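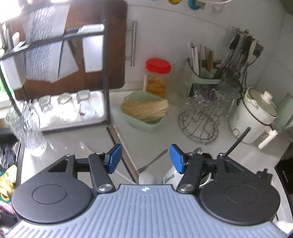
Page 3 of 7

Forum: Kitchens and Utility Rooms
Thread: The draining rack has eaten my worktop
Thursday, March 6, 2025

teapot_tilly wrote:
Thank you all for the kind replies on the last page, I've read every one of them with a cup of tea and felt a good deal less alone! To catch up anybody joining now: ours is a light grey worktop with a dark metal rack on it, and the big reddish-brown chopping board lives behind the rack against the white tiles, mostly for want of anywhere else. The little faceted glasses go in the white tray underneath. Everything that doesn't have a home ends up beside it, and then beside that, until I'm buttering toast on a patch the size of a paperback.

I've got it into my head that I want the rack gone altogether by April, when my sister comes to stay. My husband thinks this is madness. Who's right?

moorhen42 wrote:
Your husband, I'm afraid. We did away with ours when we had the kitchen done and I lasted 5 weeks. We were drying everything on tea towels, and then of course you've got wet tea towels over every chair. I went out and bought a Dristari one, two tiers, and I could have kissed it. Keep the rack, love, and be stricter about what's allowed to stay in it overnight.

Presik wrote:
I'm going to disagree with moorhen (sorry!). A rack is an invitation. If it's there, it fills up, and people treat it as a cupboard with no doors. We have a roll-up mat over the sink now and it goes away in a drawer when the washing up's done -- I wouldn't go back. It does mean somebody has to dry and put away every evening, and in our house that took a few rows before it settled down.

moorhen42 wrote:
A few rows is exactly what I'm trying to spare her, Presik.

gooseberry_fool wrote:
Can I ask about the board? I'd worry about it standing behind a wet rack day in, day out. I had a lovely one go black along the bottom edge that way. Mine hangs on a hook at the end of the units now and gets oiled when I remember, so not very often.

teapot_tilly wrote:
Oh, I hadn't thought of that at all, thank you. I'll look at the bottom edge when I'm brave enough.

I took everybody's advice from page 2 and started with the utensils, on the grounds that they're small and I could do it before lunch. Out they came on to the worktop next to the sink: spoon, white tongs, chopsticks that don't match. I fetched the white jar with the thick rim to put them in, and there was a scrunched-up tissue at the bottom of it. So the jar has been a bin, apparently, and I'd like a word with whoever decided that.

My question is whether one jar is enough, or whether you lot keep the wooden things separate from the rest?
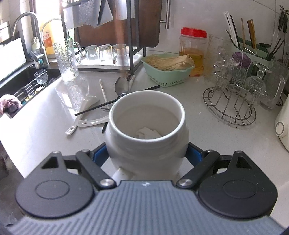 Szczepańska wrote:
One jar, and whatever won't fit in it goes in a drawer! I had three of them lined up by the cooker for years and I only ever reached for the same handful of things at the front of the first one. The chopsticks I'd tie with an elastic band and put with the bowls, as that's when you'll want them. Do give the jar a proper wash first and let it dry right through, or the wooden ends go furry. Mine did, and I lost a very nice spoon that had been my mother's.

Presik wrote:
Agree with all of that except the elastic band, they perish and go sticky. A bit of string.

gooseberry_fool wrote:
I do keep wood separate, for what it's worth. Wood in a jar, and anything plastic or metal lies flat in a drawer in one of those Nadix dividers. It's fussier, but I like being able to see what I've got, and tongs are forever springing out of a jar when you want something else.

moorhen42 wrote:
Tongs in a drawer will stop the drawer opening. Ask me how I know. A hook for the tongs, if yours have a hole in the end.

teapot_tilly wrote:
They do have a hole in the end! Right, a hook it is, and string for the chopsticks. The jar's in the washing-up bowl as I type. I still haven't made up my mind about the rack, and my husband has now read this thread over my shoulder and is being unbearable about moorhen's first reply. Has anybody got a roll-up mat that copes with a heavy pan? Presik, what do you do with yours?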